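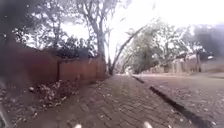 Laub auf dem Gehweg: Kann das inzwischen eine Maschine?

Kantenstein, 2020-11-14
Moin zusammen, ich frag das jetzt mal in die Runde, weil ich mit meinem Rücken langsam keine Lust mehr hab. Gepflasterter Gehweg, auf der einen Seite eine lange rotbraune Mauer, auf der anderen Bordstein und Straße. Blätter liegen überall verstreut, aber am Fuß der Mauer sammelt sich das Zeug so richtig, da liegt ein ganzer Haufen, und der rutscht mir auch noch aufs Pflaster. Das Stück, für das ich zuständig bin, ist 45 Meter lang.

Jetzt meine Frage: Rasen mäht bei mir seit Jahren der Roboter, drinnen saugt einer, und beim Laub stehe ich da mit Besen und Schaufel wie mein Opa. Gibt es da was, das man als normaler Mensch kaufen kann und das auch wirklich allein fährt? Bitte keine Laubbläser-Empfehlungen, so einen hab ich, der macht nur Krach und schiebt alles zum Nachbarn.

pflasterpaul
Kurz und schmerzlos: nein. Fahren können die Dinger, das ist gar nicht mehr das Problem. Gerader Weg, links Mauer, rechts Kante, leichter geht's ja kaum. Aber Laub aufnehmen ist was völlig anderes als Staub saugen. Trocken fliegt es weg, nass klebt es auf dem Pflaster wie Tapete. Und wo soll die Kiste mit dem ganzen Volumen hin? Nach ein paar Metern ist der Behälter voll.

Hexe_vom_Hang
Da muss ich pflasterpaul mal widersprechen! Wir haben in der Firma (Lagerhalle, viel Betonboden) seit Februar eine Kehrmaschine, die selber ihre Bahnen zieht, und die macht das richtig ordentlich. Späne, Folienreste, Pappe, und im Herbst auch die Blätter, die durchs Tor reinwehen. Klar, die ist so groß wie eine Tiefkühltruhe und kostet entsprechend, aber zu sagen "kann keiner" stimmt halt nicht.

pflasterpaul
@Hexe_vom_Hang Eine Halle ist eine Halle. Ebener Boden, immer das gleiche Licht, und den Bordstein habt ihr da auch nicht. Lass eure Tiefkühltruhe mal unter Bäumen fahren, wo Sonne und Schatten sich alle paar Meter abwechseln. Da sieht jede Kamera erst mal Gespenster.

Hexe_vom_Hang
Hast du das mal ausprobiert oder vermutest du das nur? Unsere fährt mit Laserscanner, der ist das Licht ziemlich wurscht.

R. Strebel
Grüß euch, ich les hier sonst nur mit, aber da kann ich was beitragen. Ich hab mir letzten Herbst so einen Bausatz zugelegt, nennt sich Mirkura, Fahrgestell mit zwei Rädern und vorne Platz für eine Bürste. 1366 Euro mit Akku, meine Frau weiß bis heute nur von der Hälfte (liest hoffentlich nicht mit). Den Weg entlangfahren hat er nach 2 Wochenenden Bastelei gekonnt. Einfach Abstand zur Mauer halten, fertig.

Die Bürste war dann das Elend. Auf der freien Fläche schiebt sie einzelne Blätter brav zur Seite. Sobald aber ein Haufen kommt, fährt er hoch, die Räder drehen durch und er sitzt drauf wie eine Henne. Steinchen sind auch blöd. Die liegen im Laub, man sieht sie kaum, und dann klemmt es in der Bürste. Einmal hat es mir dabei den Riemen runtergehauen.
Gruß, Rupert

Kantenstein
@R. Strebel Das mit dem Stein glaub ich sofort, bei mir steckt im Laub auch einer, so ein heller. Und wenn man ihn nur die freie Fläche machen lässt und den Streifen an der Mauer selber zusammenrecht? Wäre ja schon die halbe Miete.

R. Strebel
Hab ich so gemacht, ja. Geht. Du musst halt den Haufen vorher weghaben, sonst schiebt er alles dazu und du hast am Schluss einen noch größeren. Und alle 45 Minuten Akku laden.

pflasterpaul
Also erst rechen, dann Roboter rausstellen, dann danebenstehen, damit er nicht auf die Straße kippt. In der Zeit hab ich zweimal gekehrt und ein Bier getrunken.

melur_s
Hallo, Melur Santoso hier, ich bin im Service für Kehrtechnik unterwegs. Zu Kantensteins Frage: Auf dem Privatgrundstück kannst du basteln, was du willst. Auf einem öffentlichen Gehweg würde ich nichts unbeaufsichtigt fahren lassen, bevor du bei der Gemeinde und deiner Haftpflicht nachgefragt hast. Da laufen Kinder, da kommen Hunde, und wenn das Ding vom Bordstein auf die Fahrbahn fällt, wird es unangenehm.

Technisch liegt ihr beide richtig. Fahren und Hindernisse erkennen geht draußen inzwischen gut. Was mir fehlt, ist das Urteil: Ist das ein Haufen, den ich wegräumen soll, oder ein Beet? Hört der Bordstein da auf oder ist das nur eine Lücke? Das sieht ein Mensch im Vorbeigehen.

Hexe_vom_Hang
Okay, mit der Straße direkt daneben lass ich mich überreden. In der Halle bleib ich aber dabei, da will die Kehrerei von Hand keiner mehr zurück!

Kantenstein
Danke euch allen, das hilft mir echt weiter. Haftpflicht ruf ich Montag an. Bis dahin wohl doch der Besen. Rupert, würdest du deinen Mirkura eventuell verkaufen?

R. Strebel
Über den Preis können wir reden, schreib mir eine PN. Riemen ist neu, die Bürste hat aber schon 6 Borstenbüschel verloren.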